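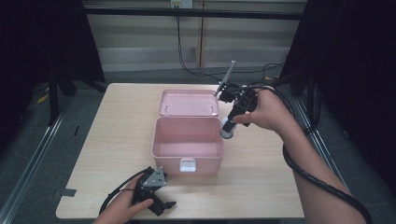 Two hand-held grippers and an open pink box at one of the teaching tables.

Home | News | Projects | People | Visit | Contact

Teaching by hand at the Vurko project
June 3, 2020

I went over to the Wasthorpe building to see how the Vurko people are getting on, and I ended up staying most of the afternoon. I'd planned on half an hour! They're teaching a robot to do small household jobs with two hands, and the job on the table right now is a plastic box with a hinged lid. Open it, close it, do it again. I know how that sounds, but stay with me.

The way they teach it is what I came for. A person picks up a gripper in each hand and does the job with those instead of with fingers. The robot learns later from the recordings, so there's no big arm in the way while you work and you can sit as close to the table as you like. Last year the same group did everything by remote control, with the operator steering the arms from a desk across the room. They still do that for the heavier jobs (there's a long shelf-stacking one I didn't get to see), but for anything small and fiddly they've switched over to the hand-held grippers, and everyone I talked to seemed happier for it.

They let me have a go. I was terrible. You forget how much your fingertips tell you until you're poking at a lid with a metal finger and feeling pretty much nothing. My first few tries I pushed the whole box across the table. Then I got a bit smug, held the base still with my left gripper, went in with the right one and flipped the lid so hard it clapped down on the wood. Apparently that one went in the bin.

A lot goes in the bin, as I found out. The target for the box task is 100 good recordings from each person, and a good one has to start with both grippers clear of the box and finish the same way, with no long pauses in between. One of the regulars needed 212 tries to get there. She told me this quite cheerfully. She also said the cables bother her more than the grippers do, and I can see why - they run back along your arms and you have to find a way of sitting that keeps them from tugging at you. By the end I had my right elbow stuck out like a chicken wing and it still wasn't comfortable.

What surprised me is that the slow, neat people don't always make the best teachers. The team likes some variety. They want the lid lifted from the left, from the right, in one smooth go and in two stages, and they want the box put down a little differently each time. If every recording looks the same, the robot gets lost the moment the box is turned a few degrees. So you'll hear someone call out "move it" between tries, and you give the box a shove and start over.

As for the robot itself, it's early days. After the first round of training it opened the box in 74 percent of its trials, with the box sitting in places it had been shown. Closing the lid went a good deal worse. The team thinks that's down to the recordings, where people tend to close the lid quickly and carelessly (guilty), and they've asked everybody to slow down on that half of the job. There will be another round of training in July, and a second task will be added around the same time. I heard a jar mentioned, and also a zipper, and I'm hoping for the zipper.

The Dissanayake fund is paying for the hand-held work through the end of this year. It covers the equipment and a small payment for people who come in to record, and there are 25 places open for the next batch. You don't need to know the first thing about robots. You do need to be okay with sitting at a table and doing the same thing over and over while somebody tells you to move the box. Sessions run for two hours, with a break in the middle, and left-handers are very welcome - they're short on those.

If you'd like one of the places, ask at the Flarnitz front desk or send a note through the contact page, and put "box task" in the subject line. I've signed up again myself. I want to get at least one clean closing in before they swap the box out for something else.

Contact us | © 2020 Flarnitz News | Back to top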